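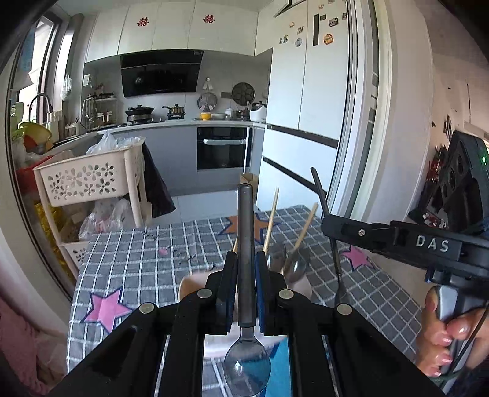

A long metal spoon and a beige cup of utensils on the family table. The cooking area is behind the table.

PRESS RELEASE
For immediate release
13 July 2020

Drollwood opens free home program "One Cup on the Table" for small kitchens

Drollwood, the home organizing company, announces today the opening of its new program for families who cook and eat in the same room. The program has the name "One Cup on the Table." It is free of charge and it asks from the participants only one change in the beginning: the spoons, sticks and other long utensils which are used every day leave the drawer and stand together in one cup or holder on the dining table.

The idea was prepared in January, when Drollwood made a trial with 255 households in the Leone and Histov districts. The households received a short guide and kept a diary for 18 days. They wrote down where they put each utensil after washing, and how often they had to stand up during the meal to bring one more spoon. At the end of the trial, the company had received 3,297 diary notes. A large part of these notes was about the drawer. Families wrote that the drawer near the stove is opened many times in one evening, often by two persons at the same moment, and that the long spoons lie across the short ones and stop it from closing.

The guide does not recommend to buy anything new. A cup that is already in the home is good enough, if it has a heavy bottom and is not too high. A holder of stiff material can also be used for light things such as wooden sticks. Drollwood gives the following advice to the families who want to begin:

Choose about 7 utensils and return the rest to the drawer.
Put the metal spoons with the bowl up, so that each one can be recognized quickly.
Dry wooden handles and sticks fully before they go in the cup.
Wash the cup itself when the tablecloth is changed.
Keep knives away from the table cup in every case.

The second part of the guide is about the place around the table. In many small apartments the table stands close to the shelf, the door and the cooking area, and plastic bags from shopping collect on the nearest free surface. Drollwood suggests to give the bags one level of the shelf and to leave the top level open for plates and dishes on their way to the table. The tablecloth should be shaken out after each meal, before the utensils are sorted, as crumbs easily move under the cup and stay there.

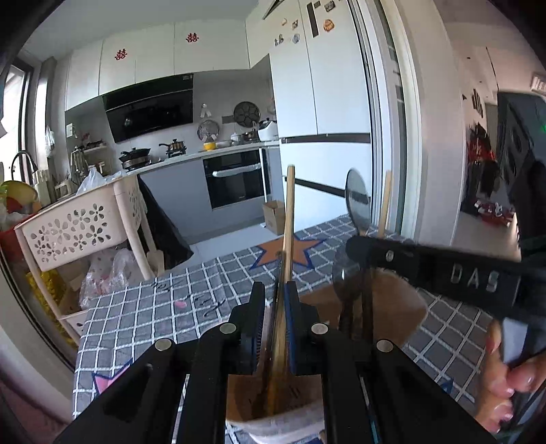 Hitotine, which printed the guide and also tested it among its own employees, said that the most difficult week was the first one, when hands still went to the old drawer, and that later some of the employees asked for a second cup to keep beside the stove for the cooking spoons only. It added that it would like to see a separate page for homes with chopsticks of different lengths, where one cup is easily too short.

Drollwood has accepted this wish, and the page is now included in the guide. It explains how to compare the height of the cup with the length of the sticks: at least one third of the stick should stand inside the cup. For longer cooking sticks a taller holder is better, and it should be placed near the middle of the table, where sleeves do not touch it.

Participation and dates

The program is open to all households in Leone and Histov from today. Other areas will be added after the first group has finished. Each household can choose its own day to start and works through the guide in its own speed. The diary is voluntary, but Drollwood will be thankful for each one that is sent back, also if it has only a few lines.

The printed guide can be picked up at the Drollwood shops in both districts. It has large letters and can be hung on the inside of a cabinet door. Households which took part in the January trial will receive the new version by mail and do not need to register again.

About Drollwood

Drollwood advises families on the arrangement of kitchens, dining places and storage rooms in small apartments. The company offers home visits, printed guides and evening courses. Questions from the press and requests for the guide are answered by the Drollwood press office in Leone.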